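Drandedon: everyday words for the things in a bedroom

README and data card
Version date: 2021-08-05
Maintainer: Sunee Jaidee

What's in it

Drandedon is a collection of the words English speakers use at home for ordinary bedroom things: the small table by the bed, the thing you change channels with, the cover on top of the other cover, the corner where clothes pile up. I love this stuff. Ask four people in one family what they call the bedside table and you can get four answers and a short argument, and the argument is usually the best part!

The collection holds 2,868 answers as they came in, of which 2,760 made it into the cleaned file. Both files are in the download, so if you don't like my cleaning choices you can start over from the raw one. Please do, and please tell me what you changed.
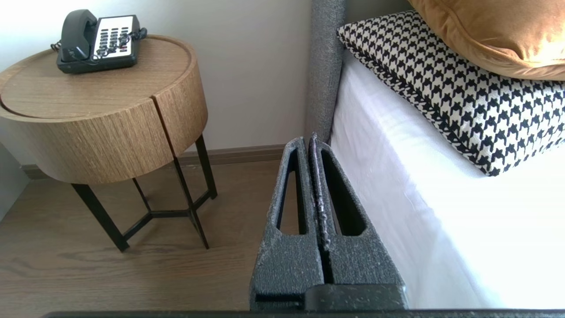
Round side table next to a bed with a gray headboard.

How the answers were gathered

Everything came through an online form. Each prompt was a short sentence with a gap in it, such as "I left my glasses on the ____ next to the bed." People typed whatever they would say out loud at home. There was no list to pick from, and the form never gave its own word for the thing before asking. The first draft did (one prompt said "bedside lamp" right before the bedside table question, and guess what everyone answered), so the draft answers were thrown out and aren't in any file here.

After the gap there was an optional box for notes. I nearly left that box out and I'm so glad I didn't. People wrote about grandparents, about moving across the country, about words that only exist in one house. "Javier" turns up in the data as the name one household gave its alarm clock. It's a perfectly good answer and it stays in.

The files

raw.csv holds every answer with its original spelling, capitals and stray spaces.
clean.csv holds the answers after the steps described further down.
prompts.txt has the gap sentences in the order people saw them.
notes.txt has the optional comments, matched to answers by id.

Columns in clean.csv

id: a plain running number. Gaps in the numbering are rows that were dropped.
prompt: the short name of the gap sentence, for example table_by_bed or channel_changer.
answer: the word or phrase, in lower case.
answer_group: a looser label that puts spelling variants together, so "night stand," "nightstand" and "night-stand" share one.
grew_up: region where the person grew up, in their own words.
lives_now: same idea, for the present.
heard_from: who they think they got the word from. Often blank, sometimes wonderful.

The answer_group column has 492 labels in it. That's more than I expected, and a lot of them have a single answer underneath. I didn't fold those into an "other" group, so anybody making charts will want to set a cutoff.
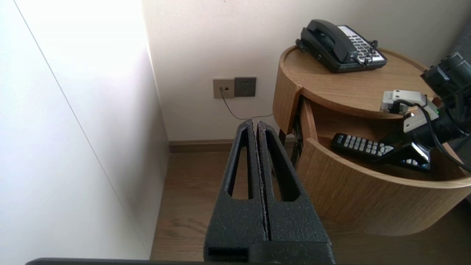 Do I have to use your groups, or can I work from the answers directly?

Work from the answers directly if that suits you. The groups are a convenience, and nothing else in clean.csv depends on them.

Cleaning

Empty answers were dropped, along with exact repeats sent in by the same person within a minute of each other. Answers that were clearly replies to a different prompt were dropped too, except where the note explained what had happened. Misspellings were left alone in the answer column and sorted out in answer_group. If I couldn't tell a misspelling from a family word, I treated it as a family word. "Nightstamp" is in there and I stand by it.

Plurals were the hard part. Some people say "covers" for a single cover and some say "cover" for the whole heap, and that difference matters! So plurals stay exactly as typed, in both columns.

The channel changer prompt

This one gets its own section because it gets all the email. The sentence was "Somebody sat on the ____ and now the volume is way up." Answers run from "remote" and "remote control" through "clicker," "changer," "zapper," "flipper" and "the buttons," with a long tail of nonsense words like doofer and hoofer-doofer. Several people gave a second word they use only with their kids. Those second words are in notes.txt and not in the answer column.

Watch out for "control." In some answers it's short for "remote control," and in others it looks like a borrowing from a second language spoken at home. The notes help in a few cases. In the rest there's no telling from the file.

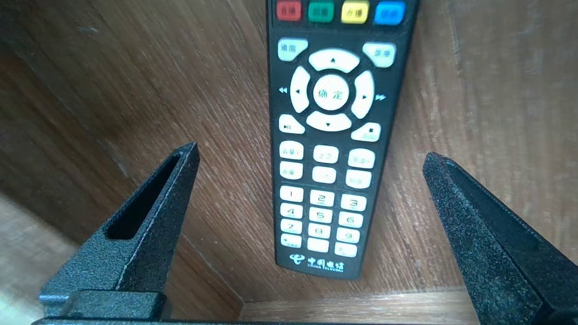

Manee Kaewsai wrote in to say that "clicker" shouldn't be read as an age marker at all: "My sister and I both say it, our parents never did, and my niece picked it up from a cartoon. If you plot it by age you'll get a lovely line that doesn't mean much."

I think that's fair. The files don't include age anyway, and heard_from is a much richer thing to look at for this prompt.

Good uses

Teaching is a great fit. The table_by_bed prompt makes a nice first exercise in grouping messy text, small enough to read through by eye and odd enough to keep a class awake. Writers looking for believable household talk have used it too. The Plarnallow crossword page borrowed a dozen answers for its clues and sent me the finished grid, which made my week.

Less good uses

Please don't use Drandedon to say how common a word is in a region. People came to the form because they like words, and then they passed it along to friends who like words. It's a lively bunch and a lopsided one. The region columns are free text as well, so "up north" could be almost anywhere.

It's also English only. Bosivura, a sister collection for Thai household words, is being put together now, and I'm hoping for a first release in September. The prompts won't match one for one, as several of the gap sentences don't carry over.
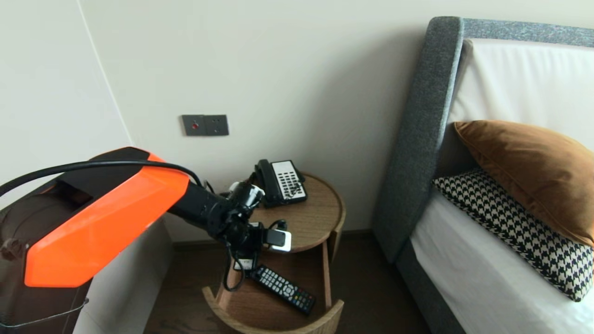 Small round nightstand at the side of the bed.

Privacy

Names and email addresses were never asked for. A few people put names in their notes anyway, and those were replaced with initials unless the name was the answer itself. If you spot something of yours that you'd like taken out, send the id and it will be gone in the next version.

Known problems

Ids 40 through 52 have grew_up and lives_now swapped in raw.csv. They're fixed in clean.csv.
Curly apostrophes in notes.txt may show up as odd characters in older spreadsheet programs. Open it as UTF-8.
"Chest" under table_by_bed is grouped with "chest of drawers," and at least one person meant a trunk.
The duvet and comforter prompt was reworded partway through. The column prompt shows cover_a for the old wording and cover_b for the new one.

Adding your own words

The form is still open and new answers are very welcome, especially words that only your own house uses. Corrections to the groups can come as a plain list of ids with the label you'd prefer. Write a line or two in the notes box about where you heard the word, even if you're only guessing.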